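4.2 “先放一下”:玄关、椅背与杯子

上一小节讲的是有固定位置的东西,钥匙、药盒、户口本之类,大家说起来都很有把握。到了这一小节我得先承认,编码编得最痛苦的就是它。参加日记研究的20户人家,几乎每一户都会用到“先放一下”这四个字,可它指的到底是五分钟还是一个冬天,各家差得离谱(我自己家属于后者,写出来算是利益声明吧)。

材料的来源在第3节交代过,简单重复一下:Liren小区的住户用Kindo写放置日记,每放下一件“还没归位”的东西就记一条,写清楚放在哪儿、打算什么时候收。清理掉重复和空白之后,一共留下900条,其中395条的位置栏里出现了玄关、门口、鞋架、鞋柜这一组词。我原本以为客厅茶几会稳稳排第一,研究计划里还专门给茶几留了一节,后来只好整节删掉,有点心疼。

为什么是门口?文献里最常见的解释是动线:人进门,手里有东西,离手最近的平面就遭殃。这个解释我基本买账,不过它说不清一件事,就是为什么同样在门口,地上的东西和架子上的东西在日记里的待遇完全两样。放在地上的鞋,记录者常常带着歉意,“晚上就收”“出门前踢到一边了”;放到鞋架上的,哪怕同样是随手一搁,语气马上就平静了,有几户干脆填“已归位”。编码的时候我在这里卡了很久。架子顶层那双拖鞋,算收好了,还是算先放一下?如果只看平面在哪儿,它收好了;如果看主人下一回什么时候要穿,它大概从来没打算被收起来。Ķēniņš编码表的老版本只有“在位”和“离位”两档,对付不了这种情况,我就在中间加了一档,叫“半归位”。

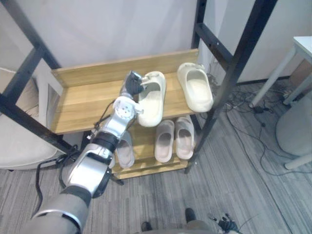 鞋架顶上那层哪能叫收纳呀,那叫站台,一位受访者在回访时听完我的三档分法,当场就反驳了,说鞋放在那儿等的是下一趟门,下层才是真收起来的,你把两层算成一回事,后面的数就都别信了。我当时嘴硬,回去把录音又听了两遍,觉得这个批评说到点子上了,于是重新翻了一遍所有涉及鞋架的条目,凡是日记里写清上下层的,分开编。

重编之后的图景顺眼得多。写明“上层”的条目,后面跟着的多半是当天或者第二天的计划:接孩子、下楼扔垃圾、去菜场。写明“下层”的条目则很少提到时间,提到的往往是季节。有一户人家在8月里把棉鞋从下层挪到阳台晒,晒完放回下层,整个过程写得像一次小型搬家,连垫在鞋底下的报纸都记了。对这户人家来说,下层是一个有边界的地方,进出都要有个说法;上层没有,谁都可以往上面放,放了也没人问。

层与层之间的差别,其实和Harkosum旧城区那批住房调查里讲的“前后台”有一点像,但我不太想直接借用。那边的前后台说的是给客人看和不给客人看,而我这里的住户多半不在乎客人看不看得见鞋,他们在乎的是弯不弯腰。弯腰这个词在访谈里反复冒出来,年轻人也说,让我有些意外。腰疼的、抱孩子的、刚下夜班的,大家都把下层描述成一种需要下决心的高度。我后来在访谈提纲里加了一道题,请受访者从门口开始,讲一讲自己一天里最不愿意弯的那次腰,效果出奇地好,话匣子一下就打开了。

第二类让我头疼的是衣物。脱下来还要再穿的那件外套、那件开衫,在日记里有一大堆叫法:“不干净也不脏的”“明天还穿的”“次净衣”,还有人叫它“中间人”。叫法越多,说明家里越没有给它留地方。椅背是最常见的去处,其次是门把手和床尾。我试过问受访者为什么不挂回衣柜,得到的回答高度一致,怕串味儿;再问为什么不直接扔进洗衣篮,回答也高度一致,没穿几次,舍不得洗。于是衣服就一直悬在两个地方之间,
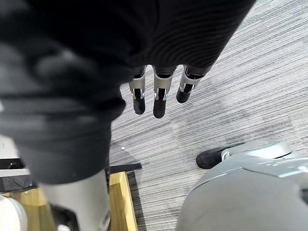 直到椅背堆满,或者有人要坐那把椅子为止。堆满这件事本身没有什么标准。有的住户搭上两件就受不了,有的可以一路搭到椅子看不出是椅子。比较有意思的是触发整理的理由,很少是“太乱了”,更多是“找不到里面那件”。也就是说,椅背在主人心里一直是个能用的柜子,直到它不能用了才变成一堆衣服。针织类尤其明显:衬衫还能勉强挂,毛衣和罗纹开衫挂久了肩膀会鼓包,叠起来又嫌麻烦,搭着反倒成了照顾它的办法。有位受访者很认真地给我演示了怎样搭一件厚针织才不会拉长,领子朝哪边,袖子往里折多少,讲究程度不输叠衣服。这样的条目我最后都归到了“半归位”,尽管当事人坚持那就是归位。

第三类是杯子。按照日记里的描述,杯子的移动最频繁,停留最短,抱怨却最多。一只马克杯早上从厨房出来,中途在书桌、窗台、洗手台各歇一会儿,晚上再回到水槽边,每一站都有可能被家里另一个人看见,并且被说两句。鞋子放错层没有人吵架,杯子放错地方是会吵架的!我猜原因在于杯子里常常还剩着东西,谁来倒掉这一口,牵涉到的是家务分工,跟位置的关系反而不大。编码时我把“喝完”和“没喝完”拆成两栏,争执类的备注几乎都跑到了“没喝完”那一栏。杯把朝向也有人记,主要是家里有小孩的,杯把朝外容易被够到,这一点倒是我设计日记表的时候完全没想过的。
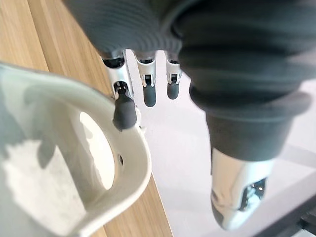 图1 白色陶瓷马克杯的杯沿与杯把

把三类放在一起看,“先放一下”大致可以拆成两个问题:下一次拿起来是什么时候,以及由谁来拿。鞋子的第二个问题有现成答案,谁的鞋谁穿;杯子的第二个问题最含糊;衣物介于两者之间,平时谁的衣服谁管,一到洗衣日就全乱了。我在5月2日的组内讨论稿里曾经把这两个问题画成一张四格表,被同组的人指出右下角那一格永远是空的,后来就改成了现在的文字叙述。空着的那一格是“下次遥遥无期、谁来拿都行”,照理说应该塞满了雨伞,可日记里几乎没有人记雨伞,大概大家根本没觉得自己放下过它。

关于衣物还有一点补充。讨论衣服的时候,受访者提到的部位非常集中,领口和袖口占了绝大多数,判断一件衣服能不能再穿一天,看的也是这两个地方。深色衣服在这里占了便宜,袖口蹭了灰不显,于是它们停留在椅背上的时间比浅色的长。颜色这一栏是我中途才加进日记表的,前半段的记录没有,所以我只敢把它当作一个印象写在这里,不拿它做比较。
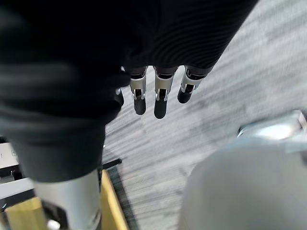 图2 黑色织物及其表面的细罗纹

最后说说这批材料不能说明什么。Liren小区的户型比较单一,玄关都窄,鞋架放得下的款式也有限,门口条目多,有可能只是因为门口小,稍微放点东西就显眼,显眼了才会被记下来。日记由一户中的一个人来写,写的人往往就是收拾的人,另一半的“先放一下”在她或他笔下很容易变成“又乱放”。Kindo的提醒设在晚饭以后,早晨匆忙放下又匆忙拿走的东西估计漏了不少,杯子受影响最大。还有5户中途停记过一阵,原因各异,出差的、装修的,有一户说记着记着家里变整齐了,没东西可写。停记期间的空白我没有做任何填补,各户的条目数也就不适合直接拿来排名次,4.3节里的比较都只在同一户内部进行。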